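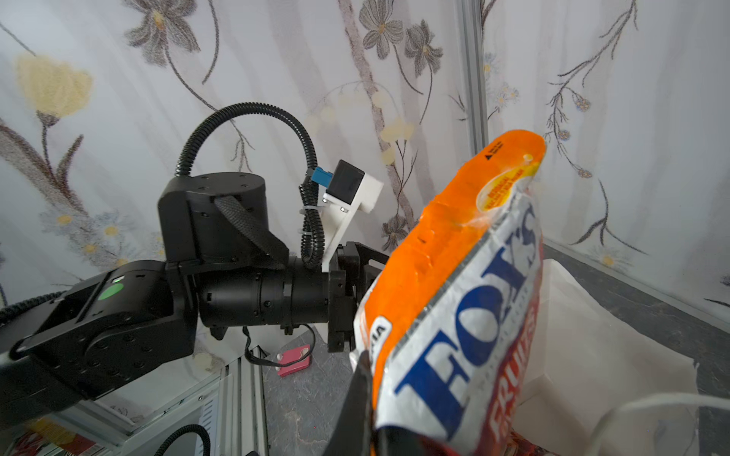

For most of February I was fighting with one number in the gripper code. It was the closing width at which the program decides "yes, I hold something". With hard objects this number is easy: the fingers stop and the motor current goes up. With snack bags I could not find a good value. The orange and white HOYT'S bag is a good teacher in this matter, because one finger is behind it and one is pressing on the front, and what lies between them is mostly soft film. The fingers can continue to close for a long time and the current climbs so slowly that my old check never fired. The program then thought the hand was empty, opened it, and went back to try the grasp again.

My first idea was to lower the current threshold. I am a little ashamed how many evenings I gave to this. When the threshold is low, the friction inside the finger drive is already enough to pass it, and then the program is sure that it holds a bag before it has touched one.

So I stopped looking at single values and wrote a small module that I call Prerker. It keeps the last 300 ms of finger width and current, and looks at the shape of the two curves together. If the width is slowing down while the current is rising, even a little, the state becomes "soft contact". From there the controller changes from position mode to a light constant force and waits. Only after this waiting may the planner lift the arm.
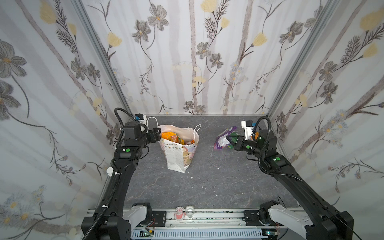 Yoga Purba

The second problem was the planner itself. The task is packing: snacks go from the floor into a paper shopping bag, and both arms take part. I use Vergara for the motion planning, with one process for each arm and a small arbiter between them. In the beginning the arbiter locked the full space over the shopping bag whenever one arm wanted to go there. This is safe, but very slow. One arm stays near the bag with its gripper and the other one has already a purple pouch between its fingers and must wait for permission.

Now I lock only the volume that the arm will sweep in its next short piece of path, and the lock is renewed at 10 Hz. If the renewal does not come, the arm stops where it is. I had to rewrite the lock code twice, as in the first version two processes could both believe that they were first. (The reason was a timestamp taken before the message was sent instead of when it was received. Please check this in your own code also.)

The rope handles of the shopping bag gave me another lesson. They stand up over the opening, and they are thin, so in my depth map they come and go. The planner was happy to plan a path directly through them. I do not try to perceive them any more. When the detector finds the rim, I simply add a box over it as an obstacle, with a hole from the top where the snack may enter. It is not elegant — but the code is short and I can explain it to a colleague.

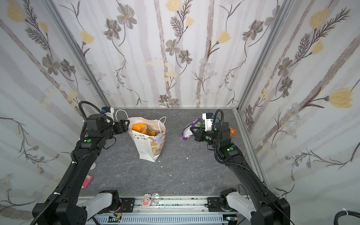 Left gripper at the shopping bag, right gripper on the purple snack.

For checking all this I replayed 148 recorded episodes through the new contact module, without moving any motor. Brurnus, my log viewer, can now draw the contact state as a colored strip under the camera video. I recommend to build such a strip early. I was reading text logs for too long, and in the strip I saw in one minute that "soft contact" was flickering on and off while the arm was moving fast. A short hold time on the state has cured it.

Still open: the snack that lies near a wall. The grasp scorer likes it, the planner refuses it, and they repeat this conversation until the timeout. I think the scorer should ask for the wall distance before it gives the points. The whole file has passed 1,000 lines already, so first I will split it.

Comments

marek_t
2021-04-07
Do you use the same force value for all the bags? We had chips arriving as powder.

Yoga Purba
Same value for now, yes. I set it by hand with the most fragile bag I had. A value for each class would be better, the detector knows the class already.

Lin
Nice post. What happens in the arbiter if both arms ask for the lock in the same cycle?

Yoga Purba
The arm which is holding an object wins. If both are holding, the left one goes first. It is a fixed rule and a bit unfair to the right arm.

tudoda_fan
Is the lock part in the Tudoda repository? I could only find the old version.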